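# 室内履きと履物棚の手入れ

室内履きの臭いと汚れは、主に中敷きに残った汗と、棚の通気不足から生じる。洗う頻度を上げる前に、乾かし方と置き方を見直したほうが早い。以下は布製、合成皮革製、EVA樹脂製のスリッパおよびサンダルを対象とする。革製品は扱わない。

## 1. 日常の乾燥

脱いだ直後に棚へ戻さない。履き口を上に向け、風の通る場所に二時間置く。梅雨時は倍の時間をみる。新聞紙を詰める場合は軽く丸めて爪先まで入れ、湿ったら取り替える。詰めたまま一晩放置すると、紙が吸った水分が中敷きに戻る。

扇風機を使うときは履き口に対して斜めから風を当てる。正面から当てると爪先に空気が溜まり、奥の乾きが遅い。ドライヤーの温風は接着剤を軟化させるので使わない。

## 2. 棚の寸法と配置

段の内寸高さは、スリッパなら12cm、甲の高いサンダルなら15cmを下限とする。これより低いと出し入れのたびに甲が上の板に擦れ、白い履物では擦れ跡が目立つ。奥行きは履物の全長に3cmを足した値でよい。

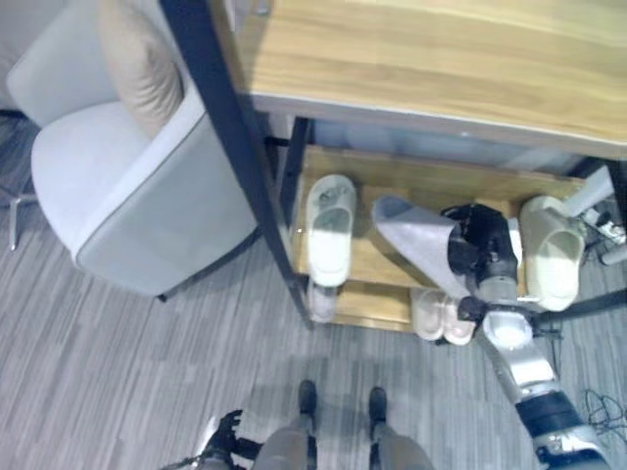 背板のある棚は埃が入りにくい反面、空気が抜けない。背板と壁の間を2cm空け、背板側にも上下に隙間を残す。既製の棚で隙間が取れない場合は、履物を奥まで押し込まず、手前に指二本分寄せて置く。机の下に棚を入れるときは、天板と棚の上段の間が塞がらないよう、箱類を載せない。

Nillbergの棚(型番393)は棚板の固定穴が三段階あり、工具は六角レンチ一本で足りる。中段を一つ下げると、かかとの厚いものも入る。組み替えた後は全部のねじを仮締めし、水平を確認してから本締めする。先に一箇所を締め切ると枠がねじれ、棚板の隅が浮く。

## 3. 素材別の洗い方

| 素材 | 洗剤 | 水温 | 乾燥 |
|---|---|---|---|
| 綿・麻 | 中性洗剤 | 30℃以下 | 陰干し |
| 合成皮革 | 薄めた中性洗剤で拭く | 常温 | 陰干し |
| EVA樹脂 | 台所用中性洗剤 | 常温 | 日陰、立てかけ |

布製は浸け置きを15分以内とする。芯材に厚紙を使った製品は水に浸けると型崩れするため、表面を固く絞った布で拭くだけにする。芯材の見分けは、爪先を軽く曲げて戻りを見る。折れ筋が残るものは紙芯とみてよい。

灰色の擦れ跡はメラミンスポンジで落ちるが、合成皮革では艶も落ちる。先に消しゴムを試し、残った部分だけを軽くこする。黄ばみには酸素系漂白剤を使う。塩素系は白物でも縫い糸を傷める。 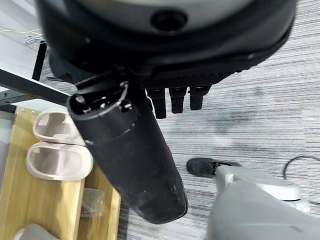 黒い指三本と円筒形のアーム部分。

洗った後の脱水は、乾いたタオルに挟んで上から押す。洗濯機の脱水にかけるときはネットに入れ、一分で止める。底が固いものは槽を傷めるので避ける。

## 4. 床材ごとの注意

カーペットの部屋では、底の溝に繊維くずが絡む。月に一度、古い歯ブラシで溝に沿って掻き出す。水は使わない。濡れた繊維は溝の奥で固まり、乾いてから取るより手間がかかる。

板張りの床では底に噛んだ砂粒が傷の原因になる。棚へ戻す前に底を合わせて二、三回たたく。ワックスをかけた床は、完全に硬化するまでEVA底の履物で歩かない。底の跡が残った場合、その部分だけ剥離剤で落として塗り直すことになる。

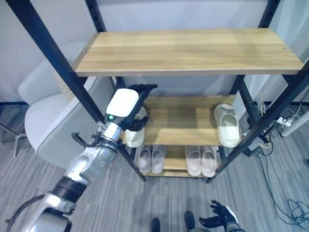 棚の脚もカーペットに沈む。毛足が長いほど沈み方に差が出て、一週間ほどで前後に傾く。脚の下に5cm角の薄い板を敷き、荷重を分散させる。傾きは最上段に水準器を置いて確かめる。上段に重いものを載せている場合は、先に下ろしてから測る。

幅広の帯が付いたサンダルは、平置きにすると場所を取る。かかとを下にして立て、支柱に寄せれば一足分の幅が半分近くで済む。帯に折り癖のつくものは、この置き方に向かない。

## 5. 消臭と交換時期

重曹を使う場合は小さじ2を不織布の袋に入れ、片足に一つずつ入れる。直接振りかけると縫い目に粉が残り、汗を吸って固まる。袋の中身は3か月で交換し、使い終えた重曹は流しの掃除に回す。

木炭や竹炭は棚の各段の奥に置く。市販品ではPlorhamの平型が薄く、段の低い棚でも邪魔にならない。Grultumの吸湿パックは天日で再生できるが、袋の表示窓の色が戻らなくなったら寿命とする。
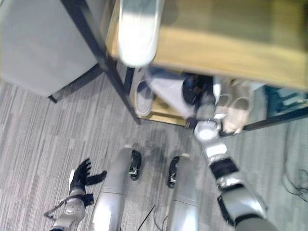 中敷きが取り外せるものは、中敷きだけ先に換えればよい。Naylorの切り抜き式なら、元の中敷きを型紙にして外周を2mm小さく切る。同じ大きさに切ると端がめくれる。両面テープはかかと側だけに貼る。

本体の交換は次のいずれかで判断する。

- 底の溝が1mmを切った
- かかと側が潰れ、左右の高さに差がある
- 洗って完全に乾かしても臭いが残る
- 甲と底の接着が指で開く

接着の剥がれは、幅が2cm以内ならゴム系接着剤で補修できる。両面に薄く塗り、指に付かなくなるまで待ってから圧着し、洗濯ばさみで一晩固定する。EVAには下塗り剤が要る。補修した履物は翌日まで棚に入れず、臭いが抜けてから戻す。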